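Home | Working Papers | Play & Household | Archive | Submit | About
Share 38 | Comments 3

3. What ends up in the small-things tray

3.1 Why I went looking at trays

I should say up front that I came to this topic by way of my own kitchen counter. I'd been reading a pile of work on how families store toys, and nearly all of it is about the big stuff: shelves, bins, labeled boxes, the toy chest at the foot of the bed. Fine. But in every home I visited for this project there was also a second place, smaller and messier, where the little things went. Sometimes it was a bowl, sometimes a drawer, and very often it was a tray. The families all had their own names for it (the bits dish, the lost-and-found, "the spot"), and I got so fond of these names that I nearly made them the subject of the paper.

The older storage surveys mostly file this material under "miscellaneous" and move on. The Nadau household survey, which I lean on for the neighborhood background in Section 2, has a box for it and then never reports what was in the box! I wrote in the margin of my copy that this was like doing a study of dinner and leaving out the snacks.

So for this part of the work I asked 38 families in Kneath and Losesov if I could sit with them while they talked me through their tray, or whatever they used. I didn't sort anything myself. I asked the parent and then the child to tell me what was in there, where it came from, and what would happen if I threw it away. That last question got me some very stern looks from people under the age of six.

3.2 How things get in

Parents told me things land in the tray when they're cleaning up in a hurry. You find something under the couch, you don't know what set it belongs to, and you're on your way to the stove, so in it goes. One mother called it her "decide later" place. She had been deciding later for two years.

Kids told a different story. For them the tray was closer to a display, or a bank. They put things there on purpose, and they remembered putting them there, often in much more detail than I was ready to write down. A bracelet could have a whole biography: which party, who else got one, who got the better color. I filled most of a notebook on bracelets alone, and I'd like to go back to them in a separate paper (if anyone will have it).

The mix itself is what struck me. Jewelry and toys share the space with no border between them, and the kids didn't seem to feel they were two kinds of object. Figure 3 gives a fair idea of the level of order I mean. 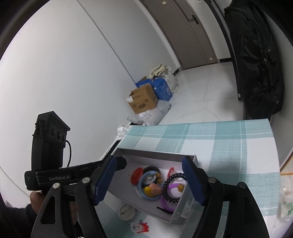 Figure 3. Small toys and bracelets together in a shallow tray.

3.3 How things get out

Getting out of the tray is a lot harder than getting in. I had expected some kind of regular clear-out, maybe tied to a birthday or to the holidays, and I even timed my second round of visits for November so I could catch families getting ready for new toys coming in. Most of them hadn't touched it. The big bins had been gone through, bags had been filled for donation, and the tray sat there exactly as full as before, or fuller.

When I asked why, I heard a lot of versions of "it's too much work for too little space." That's fair. Getting rid of a large toy frees up a shelf, and you can see the result. Getting rid of a bead frees up a bead. But several parents also admitted they were scared of picking the wrong thing. In 13 of the homes somebody told me a story about a tiny object that got tossed and was asked for within the week, with tears. These stories get retold, and I think they do a lot to protect the tray.

There were exits, though. Things left in pockets. They left as gifts, too, which I hadn't seen coming: a child would pick something out and hand it to a visiting cousin, or to me. I came home from the Losesov visits with a pretty good collection of my own, and yes, I put it in a dish by the door, and yes, it's still there.

3.4 A note on counting

A reviewer of an earlier draft wanted totals, so here's the one total I trust. Across all the homes, the children named 549 separate objects to me during the interviews. That's named, mind you, and the real number of things in those trays must be higher. I didn't dig. Digging felt rude, and in my pilot visits it changed the conversation right away, with parents starting to apologize and kids starting to guard.

I also can't say much about how the contents change with age. The Pultano play diaries would be the right source for that, as they follow the same children over a longer stretch, but they record what was played with and skip what was simply kept. My hunch is that keeping and playing come apart earlier than we assume. A lot of what the kids described to me with real love hadn't been played with in ages, and they told me so without any fuss. They just liked knowing where it was.

Section 4 turns to the parents' side of this and to the question of who gets the final say.

Comments (3)

"We have one of these on top of the fridge. My daughter is eleven now and still checks on it. Will the bracelet paper be posted here too?"

"Did you ask about siblings? In our house the tray is shared and that's where all the fights come from. Would love to see that broken out in Section 4."

"Nice read, but I wish there was more on the Kneath homes by themselves. Most of the stories seem to come from Losesov."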